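3.2 Seal integrity of the laminate pouches

I'll admit I came to this section with a favourite. The Zullen film had behaved itself all through April, and I rather hoped the Vosix one would lose. We cut 781 pouches at our Stosham bench, filled each with 70 mL of tinted water and left them lying on their seams.

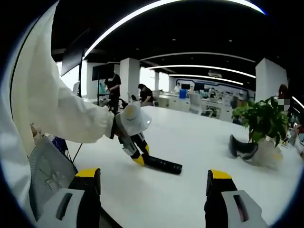
The seams were peeled by hand first, then on the tester, always starting from the corner – the fold there is where the laminate likes to let go. Nine Vosix pouches opened at the corner, and 19 of the Zullen ones did. So much for my favourite!
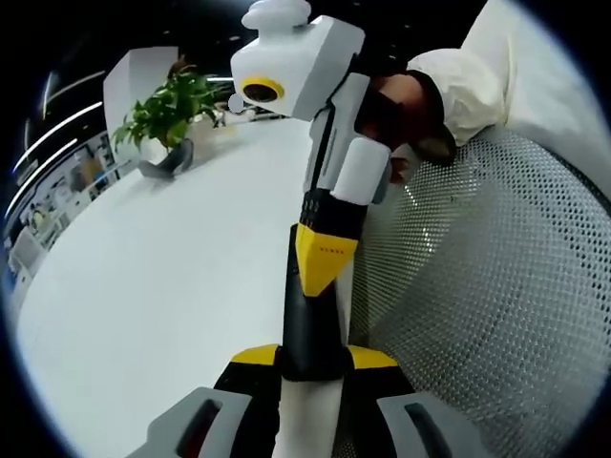 Why did we use water and not a real sauce? Water finds a pinhole sooner than anything thick does, and the tint shows up nicely against pale film.

I'd also like to grumble a bit about colour. The tint migrated into the Zullen inner layer (a lovely faint pink, if you like that sort of thing), and we left it out of the scoring.
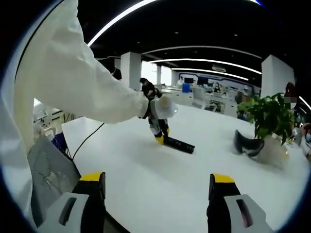 Peel strength, on the other hand, we scored with the Rengifo method, and Figure 4 has both films plotted by seam width.

Figure 4. Peel strength against seam width, both films.

Contact the authors | © Stosham Packaging Papers | Back to top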